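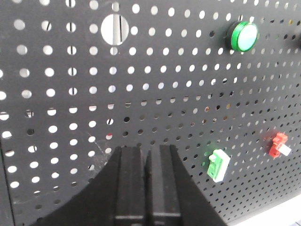
Dark grey perforated panel, with one larger hole among the small ones.

How to keep a lap chart at an endurance kart race

Mekdes Tufa
October 2022

Every endurance kart team has one person who can't drive, or has been asked not to, and who is handed a clipboard at breakfast. If you are reading this, it's probably you.

Modern circuits have transponders and a timing screen, so you may wonder why you need paper at all. At Kusdale in June the screen in the paddock froze a little before midnight, showing us in second place, and went on showing us in second place for most of an hour. It was the best hour Muluvent Racing has ever had. We were eleventh.

What you need

A clipboard with a proper spring, several pencils, a stopwatch with a split button, and a watch or clock set to race control's time. Pens give up in the rain. A phone will do as a stopwatch until somebody rings it. Bring a head torch if the race runs into the dark, and a chair that you have written your name on.

Drawing up the sheet

Rule these columns before you leave home, where there is a table:

Lap number
Time of day
Lap time
Driver
Notes

Leave the notes column at least as wide as the others put together. You'll want one line per lap and a fresh sheet for each driver's stint, with the kart number at the top in large figures. Ours is 89. This sounds obvious until you are looking at two loose sheets at three in the morning and one of them belongs to the team next door.

Number the pages as well.

Work out your numbers beforehand

You need a rough idea of what a normal day looks like so that you can spot an abnormal one. Kusdale is 1,310 metres round and a decent lap for us is 66 seconds. Twelve hours is 43,200 seconds. Divide one by the other and you get 654 laps and a bit, with no stops, no accidents and no drivers needing the loo.

We once had a team manager who put 652 on the whiteboard as a target. He doesn't do the whiteboard now. Take off the length of each compulsory stop, multiplied by the number of stops, then take off something for safety periods, and you'll have a figure that people can look at without laughing.

Taking the times

1. Pick a fixed point you can see from your chair. The start line is ideal, but a gantry post or a painted kerb will do. Stick to it for the whole race, even if someone parks a van nearly in front of it.

2. Start the watch when the flag drops, and press split each time your kart passes your point. Never stop the watch. If you miss a lap, leave the lap time blank, put an M in the notes and carry on with the next line.

3. Write the time of day every fifth lap. When something goes wrong, this is how you find your place again.

4. Say the lap number out loud as you write it. You will feel foolish for the first hour. After that you won't notice, although other people will.

If you do lose count, look at the last time of day you wrote down, see how long has passed, and divide by your usual lap. A gap of 11 minutes at 66 seconds is ten laps. A gap with a pit stop in it needs the stop taken off first, and I have got this wrong in front of the whole team.

Pit stops

Record three times: in, stopped and out. Most regulations set a minimum from pit entry to pit exit, and the penalty for being a second short is usually far worse than the second. Read the regulations for your own race, because circuits differ. At Fakthorpe the clock starts at a white line that was last painted when I was at school, and everyone has a theory about where it is.

Write down who got in. Drivers will tell you afterwards that they did two stints when they did one, or one when they did two, depending on how the lap times look.

Charting a rival

Once your own kart is under control, pick one other team and keep a shorter chart for them: time of day at every stop, and a lap time now and then. Choose a team close to you on the road. We usually follow Saarela, who are faster than us but change drivers as if the seat were on fire, and lose a fair bit in the confusion.

Count their stops carefully. A team that is a lap ahead with one more stop to make may not be ahead of you in any way that matters. Tell your manager this quietly. If you announce it in the garage, your driver will somehow hear about it at 45 miles an hour and start attempting things at the hairpin.

Telling the driver

Unless you have radios, you have a pit board. Keep it to position, gap and laps or minutes left in the stint. Our driver was once shown P6 and read it as an instruction to pit. We now leave the P off.

Show the board on the same part of the straight each lap, hold it still, and agree before the race what the signal for "come in" looks like. Agree what the driver does to show they've seen it, too. A nod is no use in a helmet at dusk.

Handing over

Two hours is as long as anyone should do in one go. When you swap, both of you sit together for three laps, with the new person writing and the old one checking. Then go away and eat something. Don't stand behind the chair.

After the flag

Keep the sheets flat and dry until the official results are confirmed. If you think there's a lap missing, protests normally have to be in within a set time, in writing, often with a fee, so find out both before the start. Bring the pages covering the lap in question and the two stints on either side, and leave your driver outside.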